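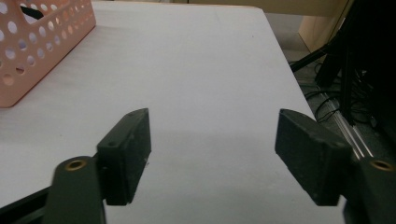
What does the planner do when the gripper can't reach the object it was told to pick?

"It stops, and it asks perception for a second look," says the lead developer of Sullow, the planning software made by the small company Vurnell. "We do not let it try again with the same numbers. If the first answer was wrong, the same answer is still wrong one second later."

The developer came to planning from warehouse software, and he still speaks of queues and tickets. In Sullow each grasp is a ticket. It carries the estimated pose of the object, the width of the opening between the fingers and a time limit of 8 seconds. When the time is over, the ticket is closed and a new one is written from fresh camera data.

I asked him how this is different from the earlier version. "Before, we had one big loop, and everybody was afraid to touch it," he said. "Now perception and control are 2 separate processes. They talk by messages, and I can restart one without killing the other."

The separation had a price. Messages sometimes arrived in the wrong order, and the arm followed an old plan. The team found the fault in April with Edell, their own replay tool, which reads a recorded log and runs the planner on it again. The log in question had 804 grasps. "I watched them on a Thursday, almost until midnight," he said. "The clock on one computer was late. It was a very boring mistake."

Containers are still a weak point. A thin rim or a wall with holes gives noisy depth, and the collision check becomes too careful. "Then the planner says there is no path, and I can see with my own eyes that there is a path," he said. His colleagues at the Lindqvist office are testing a simpler model of the walls, where small holes are treated as closed.

He would like to release it before summer, but the documentation is not written yet - and he is the one who must write it.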